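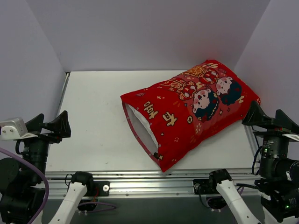 Two-Arm Cover Handling: Report on the Snagging Fault

Student project report, Automation Lab
Group: Mwangi Magesa, Rosaura Agudelo, Rüdiger Fröhlich
Supervisor: Diane McIntyre

1. Background

Our group was given the bimanual cell for the spring term. The task was to take a fabric case, find its open end, hold the opening with both grippers and pull the case into a known position so that a later group could work on inserting the filling. We called the project Fatstead after the folder the first test files were saved in, and the name stayed.

Fabric cases are hard for a pair of two-finger grippers. The material folds under itself, the opening closes when it is pulled from one side, and a padded case slides as a whole when only the top layer is supposed to move. We used a red holiday case for most of the work. The print on it is busy, with cartoon children and gold characters, and the inside is pale, so the opening stands out in the camera view when it hangs open. When it is closed, the camera has only the hem to go on.

This report covers the fault that stopped the project in June and what we did about it. The handling results are in a separate report by Rosaura.

2. What happened

On Monday we were running the regrasp sequence. In this sequence the left arm holds the lower lip of the opening while the right arm lets go, moves along the edge and takes hold again farther out. The sequence had been run 121 times over the term without a stop that needed a person to reach in.

On the next run the right arm closed its fingers on the fabric and the left arm began its return move before the right arm had finished. Both arms were now pulling on the same case in different directions. The case went tight, the left wrist turned, and the cable at that wrist was drawn against the edge of the bracket. The left arm kept trying to reach its target for 3 seconds. Then the controller reported a position error on the wrist joint and dropped power to the left arm only.

The right arm stayed powered. It held its end of the case and waited for a message from the left arm, which could no longer send one. Rüdiger was at the keyboard and Mwangi was standing by the cell. Mwangi reached for the case to free it. Rüdiger told him to stop and pressed the emergency stop, and the right arm went limp. No one was hurt. Mwangi's hand had not reached the arm, but it was inside the area where the arm could have moved.

We reported this to Diane McIntyre the same afternoon and she closed the cell until we had an explanation.

3. Finding the cause

We started with the logs. The arms each keep their own log and the clocks do not match, so the first job was to line them up. We used the gripper close command, which is written in both logs.

Once the logs were lined up, the order was clear. The left arm is allowed to start its return when the right gripper reports that it is closed. Our code read "closed" as soon as the fingers stopped moving. On thin fabric this is fine. On the padded part of the case the fingers stop, the padding squeezes down, and then the fingers move again for a short time. The left arm started during that gap.

That explained the early move but not why the arm kept pulling. The force limit should have stopped it. We found that the limit on the left arm had been raised at the start of term, when we were testing a heavier cover, and had not been set back. The right arm had the correct value. Rosaura found this by comparing the two settings files line by line.

The third problem was the way the cell shut down. A fault on one arm stopped that arm and left the other one alone. This is the default in the control software and we had not changed it. Ingeborg Seidel, the lab technician, said that other groups use the arms one at a time, and in that case the default does no harm.

4. Damage

The sleeve on the left wrist cable was scraped through in one spot. The wires inside were not cut. Ingeborg replaced the cable and turned the clip so that the loop sits farther from the bracket. A seam on the case opened for a short length near the hem. We sewed it up and marked the case in our records as repaired, and we do not compare results from before and after the repair.

The gripper fingers were checked against the spare set and were not bent.

5. Changes made

The "closed" signal now needs the fingers to be still for 9 control cycles in a row. This makes each regrasp a little slower.

Both arms read the force limit from one shared file. The program prints both values at startup and will not run if they differ.

A fault on either arm now removes power from both. We tested this by causing a fault by hand on each arm in turn, with no fabric in the cell, and then again with the arms holding a loose cloth. The arms sink when power is removed, so the start pose was lowered to keep the grippers from dropping onto the work surface.

The last change is to how we work. The person beside the cell does not reach in until the emergency stop is pressed and the person at the keyboard has said so out loud. We had been told this at the safety briefing and had stopped doing it after the first few weeks, mostly because small fabric jams were common and quick to clear. The rule is now taped to the desk next to the keyboard.

6. Tests after the changes

Diane reopened the cell for supervised runs. We repeated the regrasp sequence with the case placed at different angles, including with the opening toward the left arm and the padded end against the right side. In 4 of these runs the right gripper closed on padding and the fingers settled late, as in the fault. Each time the left arm waited.

We did not get a position error in normal running after the changes. The number of runs is small compared with the number before the fault, so we can't say the problem is gone for good.

7. Open points

The two log clocks still do not match. A shared time source would have saved us most of a day.

The force limit is one number for the whole sequence. A lower limit while both arms hold the case would make sense, but a limit that is too low makes the arm give up on ordinary wrinkles. Rüdiger began measuring this and the partial data is in the project folder.

The right arm's cable loop is clipped in the old position. Ingeborg has the part and will change it before the next group starts.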